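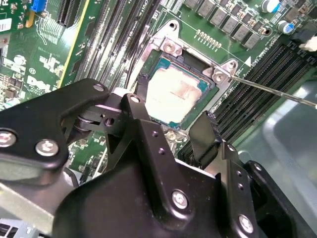
*Processor in its socket on a green Dell motherboard.*

## Stuvar Track Club opens outdoor season at Mondon

March 31, 2025

The Stuvar middle school girls won their half of the Mondon opener, and the boys finished second to the host team in a meet that was decided in the last relay. It was the first outdoor meet for both squads. The indoor season ended in January, and most of the runners had been training in the gym hallway until the track was cleared.

The wind came straight down the home stretch all afternoon. That helped the sprinters and made the last lap hard for everyone in the distance races. The officials moved the long jump to the east pit so that athletes could jump with the wind behind them, and the pole vault was dropped from the schedule before warmups. It will be made up at a later meet if there is room.

Stuvar's girls scored in every running event. Their best points came from the 1000 meters, where they took first, third and fourth. The lead pack stayed together through the first lap and broke up on the back straight, when our eighth graders moved to the outside and passed before the turn. The girls also won the sprint relay after the Mondon team had to slow down for its second exchange.

The boys led after the field events, thanks mostly to the shot put and the high jump. They lost ground in the hurdles, where one runner hit the fourth hurdle and got up to finish. He is fine and was back at practice the next day. Going into the final relay the boys needed to beat Mondon to win the meet. They were even at the last handoff and came up a few strides short. 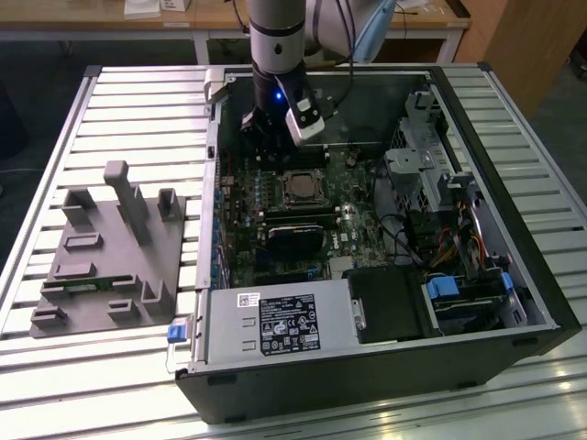
*Robot arm over an open desktop tower.*

### Next up: Zullia Invitational

The Zullia Invitational is the biggest meet on our spring schedule, with 12 teams entered. Each team is limited to two runners in each individual event, so not everyone who ran at Mondon will be on the entry sheet. Coaches will post the list on the board outside the locker room. Athletes who are not entered are still welcome to ride the bus and help with lap counting and the long jump rakes.

The order of events is different from what we are used to. Zullia runs the distance races first, then the hurdles, then the sprints, with all relays at the end. Field events start at the same time as the first race. An athlete called to the track during a field event should check out with the field official, run the race, and check back in right away. There are 30 minutes allowed between the last individual race and the first relay.

Spikes are allowed, but only the short pyramid kind. The track at Zullia was resurfaced last summer and the host school checks shoes at the clerk's tent. Bring flats as a backup. Team tents go on the grass outside the fence, and parents should use the north lot, which is the longer walk but empties much faster after the meet.

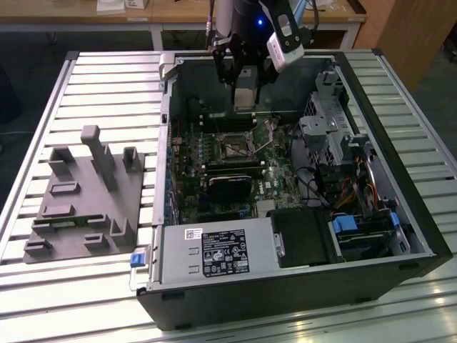

Finishes at Zullia work differently from those at our home meets. Runners in the distance races do not stop at the line and wait for a card. They go into one of several long, straight roped chutes, and they stay in the order they came across until someone at the far end takes the tag from their bib. The chutes lie side by side with only a narrow gap between them, much like the rails and dark grooves of the slotted table under that computer, and it is easy to step into the wrong one when you are tired. Look for the official's arm and go where it points. Do not pass anyone inside the rope, and do not duck out early. A runner who leaves the chute without turning in a tag will not be scored.

### Practice and uniforms

Practice stays at the school track through the Zullia meet. After that the distance group moves to Bhatt Park for its long runs, while sprinters, hurdlers and throwers stay at school. Distance runners should be dressed and ready to leave as soon as the last bell rings.

Two relay tops are still missing from the indoor season. Please check closets and gym bags. Any athlete who needs a different size should ask before the Zullia entry sheet is posted, so there is time to trade. Warmup jackets can be worn to school on meet days.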